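The Knot Room
by Quyên Vũ

Posted Feb 9, 2018

Part 3

Drullel paid Thắng Trương by the hour to be watched. That was how he put it to his wife, and she told him to stop putting it that way in front of the kids.

His title was Skills Instructor, Level 2. For eleven years he had taught residents at Stokville General to close skin. Then the hospital signed with Drullel, and the residents went upstairs to learn on consoles, and Thắng went down to a room with no windows and a door that needed a badge. He got a small raise. He also got a tablet with a green button and a red button on it.

The machine tied. He pressed green if he would have accepted the knot from a second-year, red if he wouldn't. When he pressed red a box came up asking why, and the box took 100 characters.

"It's a lot to say in 100 characters," he told Carla from Drullel, the first week.

"Most people find it's plenty," she said.

"Who's most people?"

She smiled and wrote something down. Carla wrote everything down. She had told the nurses at the kickoff lunch that the system would free them up for the parts of the job they loved, and a scrub nurse named Denise had asked which parts those were, and Carla had written that down too. Denise worked at an outpatient place in Khúc now. She said the parking was better.

By February the room was averaging 40 knots in a morning. Thắng knew because the tablet told him at noon, along with a little burst of confetti. He had asked to have the confetti turned off. There was a ticket open.

He drank his coffee and looked at the screen on the wall. The tools were working their way along the pad, the same pink pads he used to hand out to residents, who would take them home and practice in front of the TV. You could tell who had. They came back with sloppy loops and good tension, and you could fix loops.

The upper jaws had their wraps on. The lower tool had hold of the thread and the strand between the two of them was tight.
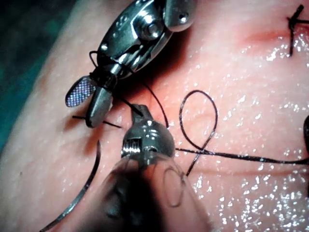 Knot 2062

He leaned in. He didn't mean to. It was the slack that bothered him, the long loose loop standing up off the pad to the right with its sides crossed. He'd seen that loop on a hundred nervous kids. You said, easy, bring your tail through first, and you put one finger down next to it so they'd look.

There was nowhere to put a finger.

The machine waited. It did that sometimes, and the engineers at Carkico, who made the arms, had a word for it that wasn't "waiting." Then it pulled. The loop went down flat and the knot slid in and sat there on the skin, square and snug.

It was a good knot. He would have liked it to be a bad one, and he looked at it for longer than he needed to, trying to find something.

The tablet asked him. Green or red.

He thought about the last resident he'd taught before the contract, a tall girl who cursed under her breath in two languages. It had taken her until spring to get her knots to lie like that. She was somewhere above his head at this moment, on a console, and Drullel's brochure said she would be ready in half the time. Ready for what, the brochure left open. He had asked her in the elevator how it was going and she said fine, it mostly corrects you before you mess up.

"Do you ever tie by hand anymore?" he'd asked.

She'd looked at her hands, and then the doors had opened on her floor.

He pressed red.

The box came up. He typed: Tail came late. Loop stood too tall. Got away with it. He had characters left over, so he added: Ask me how I know.

At noon there was confetti. At 12:20 Carla came down with her notebook and stood beside his chair, and said that the system had flagged one of his responses as an outlier, and did he want to revise it?

"No," Thắng said.

"It's only that it affects your agreement score."

"I have a score?"

She turned the notebook toward her chest a little. "Everybody in the loop has a score," she said.

He finished the coffee, cold now, and asked her to pull up a chair. Then he opened the bottom drawer, where he still kept two pads and a roll of silk, and put one down in front of her.

"Show me what you'd press green on," he said.

Part 4 goes up when I've written it.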